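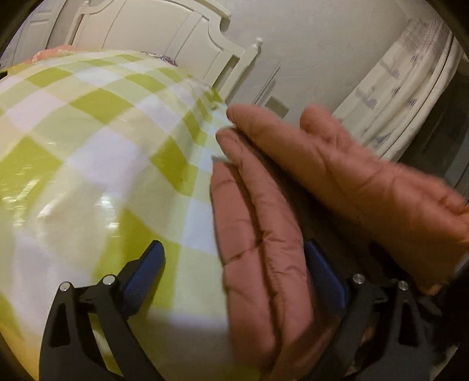
How long does it take to learn to use the Zosley?

An afternoon for most people, and a bit longer if you're already proud of how you fold.

The Zosley is a pair of hand-held grippers sold by Buvent, a small firm above a tile shop in Simness. You squeeze, the fingers close, and a camera on the tool records what you did so that a robot can be taught to do it later. I went to ask the product manager why anyone would pay for the privilege of tidying up with their hands full.

"People expect the hard bit to be the software," she told me, pouring tea with no mechanical help whatsoever. "The hard bit is sleeves."

She has views on sleeves. Towels are easy, she says, and every demonstration you have ever seen used a towel. Anything quilted springs back at you. "You pinch a layer of padding, feel terribly clever, and find you've got hold of the outside and left the rest behind."

Buvent's answer is a ribbed pad on each finger, softer than the one on last year's model. I tried it on my own coat. The grip was good. The folding was mine, and I'd prefer not to discuss it.
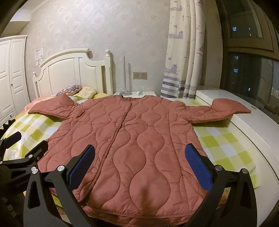
Sleeves also explain why the kit comes as a pair. A single Zosley costs £139 to hire for a month and both cost £171, a price list plainly written by somebody who wants you to take both. "One hand is fine for putting cups on a shelf," she said. "Try a jacket with one hand and ring me."

The battery lasts 60 minutes. I suggested this was on the short side. She suggested I try folding for 60 minutes.

My other grumbles were the weight, which my wrists noticed before I did, and a manual that spends a page on unpacking the box and a paragraph on calibration. She took the second point and wrote it on her hand. A new manual is promised for July, along with a lighter body from the workshop in Sedgwick.

Did she use the grippers at home? "I've got a chair I put clothes on," she said.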